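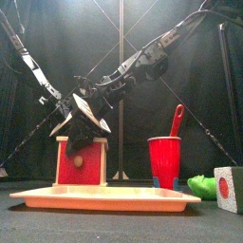 Red box with a round wooden knob

Home > Community Help > Track and Wiring

Rail joiners keep working loose on a curve

Posted by Hajar Abou Zeid

I have a small HO layout on a folding board, code 100 flex track on cork. The main curve is 30 inches radius and there are 2 joints in it. Every time I fold the board and set it up again, the outer rail at one of those joints has pulled back and left a gap. The locomotive stalls there, and the longer cars sometimes drop a wheel.

I have tried squeezing the joiners with pliers. It holds for one evening and then the gap is back. I would like to avoid solder if I can, as I have only done wire before and I am worried about melting the ties. The track is Mirier, bought used, and the joiners are whatever came in the bag. Is there a better joiner, or am I laying it wrong?

Sandro Piras

Solder it. Joiners on a curve never hold by themselves.

Nazar Tymoshchuk

Sandro is right but it could use some more detail.

Flex track wants to go straight again. If you bend two lengths separately and then join them, both ends push outward at the joint and you get a kink. Squeezing the joiner does nothing for that. Join the two lengths while they are straight on the bench, solder the joint there, and then bend the whole piece into the curve. The sliding rail should be on the inside. Trim the extra at the far end and file the cut square.

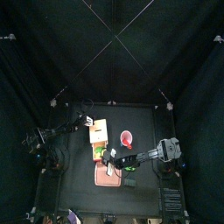
Page 2 of 2

As for the ties, slide the last few back from the joint before you start, or cut them off and slip them under again later with the spike heads shaved down. Clean the rail with a fine file, put a little rosin flux on the outside of the joiner, and touch the iron to the rail with the solder on the other side. Use a hot iron with a wide tip and be quick. A small iron that takes ten seconds to get there will melt more plastic than a big one. A wet scrap of paper towel on either side helps too. Do not use plumbing flux.

Leave the joints on the straight sections unsoldered so the track has somewhere to move when the room warms up — but run a feeder wire to each piece.

Giorgia Leone

I use the Ceker joiners and have had no trouble, but my layout does not fold. Check that the used ones are not stretched. If they slide on with no effort, throw them out.

Hajar Abou Zeid

Thank you. I practiced on two scrap pieces first and melted one tie. The real joint went better and the curve looks smoother than before. I will do the other one this week and replace the rest of the joiners.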